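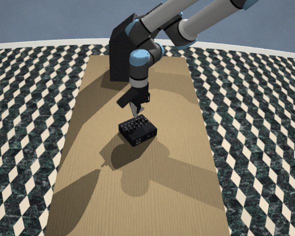 O ensaio antes do turno

Na Florner, fabricante de módulos eletrónicos de controlo com 60 pessoas na montagem e no ensaio final, a primeira tarefa entregue a um braço colaborativo foi escolhida pela frequência das queixas. O registo de medicina do trabalho do ano anterior indicava dores no punho e no polegar em quase toda a equipa de verificação, o posto onde cada caixa é apresentada, orientada, ligada pelos conectores, ensaiada e desligada. Um operador experiente repete esse ciclo 500 vezes por turno.

O projeto, conhecido internamente como Primska, começou em junho por uma fase de simulação. A célula foi modelada com a mesa, o braço, a garra paralela de dois dedos e o módulo a ensaiar. Só depois de validadas as trajetórias é que o equipamento real foi encomendado à Kudside, integradora que já fornecia os alimentadores da linha.

Ilse Verschueren, engenheira de processo e responsável técnica pela célula, justifica a sequência com o custo da paragem. «Uma colisão no modelo custa uma tarde. Uma colisão no posto custa uma garra, um lote de módulos e a confiança das pessoas que vão trabalhar ao lado.» A equipa dela correu as aproximações com a caixa em várias orientações, uma vez que no posto manual os módulos chegam à mesa sem alinhamento garantido.

O problema da aproximação

A dificuldade principal está nos últimos milímetros. A face superior do módulo tem elementos salientes e pouca área livre, e a margem para os dedos da garra depende do ângulo a que a caixa fica em relação à base do braço. Uma descida vertical simplifica o cálculo, mas obriga o punho a rodar para compensar a orientação da peça. Em certas posições, essa rotação aproxima o corpo da garra dos conectores.

Arben Yordanov, programador da célula, trabalhou sobretudo nesse compromisso. A primeira versão usava uma única altura de segurança para todas as orientações e perdia tempo em subidas desnecessárias. A versão atual calcula a altura por quadrante e reduz a velocidade na fase final da descida. O ciclo ficou mais lento do que o de um operador no início do turno e mais rápido do que o do mesmo operador na última hora.

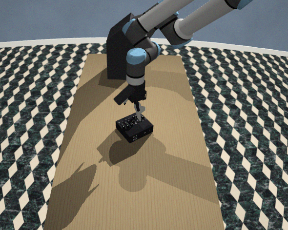 Célula simulada do projeto Primska: a garra junto à face superior do módulo.

A simulação tem limites conhecidos. O atrito entre os dedos e a caixa é uma estimativa, a folga dos conectores varia de lote para lote e os cabos, que no posto real ocupam espaço e se deslocam, não foram modelados. Yordanov mantém uma lista dessas diferenças, revista sempre que o comportamento na bancada se afasta do previsto. Na primeira semana, a lista cresceu todos os dias.

O que muda no posto

Antes do projeto, a verificação ocupava oito operadores por turno. Com a célula em serviço ficam seis no ensaio, e 2 passam a supervisores de célula, função que não existia no quadro da empresa. A descrição do cargo demorou mais a fechar do que o contrato com a integradora. Inclui a reposição de módulos, a análise de rejeições, a correção de pontos de aproximação dentro de limites definidos e a autoridade para parar o braço sem consultar a chefia.

Este último ponto foi introduzido por Philomena Gbeho, representante dos trabalhadores, e ocupou duas reuniões. A proposta inicial exigia a validação do chefe de turno para qualquer paragem superior a cinco minutos. «Se a pessoa responde pela qualidade da peça, tem de poder parar a máquina que a manipula», afirma. O texto final não prevê limite de tempo. Prevê um registo escrito, preenchido depois do arranque.

Hemi Ruawai foi um dos dois operadores selecionados. Trabalhou nove anos na verificação manual e fez 60 horas de formação, metade em ambiente simulado. Descreve a mudança em termos de atenção. No posto antigo, a mão detetava um conector mal assente antes de o ensaio elétrico o confirmar. Agora essa informação chega-lhe como um valor de força num gráfico, e aprendeu a lê-lo comparando curvas de módulos bons com curvas de módulos que ele próprio tinha rejeitado à mão.

Parte do que Ruawai sabia não constava de nenhum procedimento. Durante a formação, assinalou que os módulos de um determinado fornecedor de caixas tinham a face superior ligeiramente abaulada, defeito que no trabalho manual se compensava sem pensar. A trajetória assumia uma face plana. A correção foi de poucas décimas de milímetro e entrou no modelo na mesma semana – sem ela, segundo Verschueren, a célula teria acusado contactos falsos nesses lotes.

Salários e categorias

A nova função corresponde a um escalão acima do anterior. Os operadores que permanecem no ensaio manual mantêm a categoria, e é aí que a negociação continua em aberto. Gbeho argumenta que os casos que lhes chegam são agora os mais difíceis: módulos fora de tolerância, séries curtas, devoluções de clientes. A direção aceita a observação, mas pede seis meses de dados antes de rever a grelha.

Há também a questão do ritmo. Com a célula a absorver as séries longas, o posto manual deixou de ter períodos de trabalho previsível, que muitos usavam para recuperar. As queixas no punho diminuíram nas primeiras semanas. As de fadiga visual ainda não têm registo comparável, porque a categoria só foi acrescentada ao questionário a meio do projeto.

A segunda célula, com o nome provisório de Mishra, está em simulação. Destina-se à colocação de etiquetas e tampas, e Ruawai participa desta vez desde a definição da mesa. O primeiro pedido dele foi deslocar a zona de descarga para o lado oposto ao da passagem. Yordanov está a recalcular os alcances.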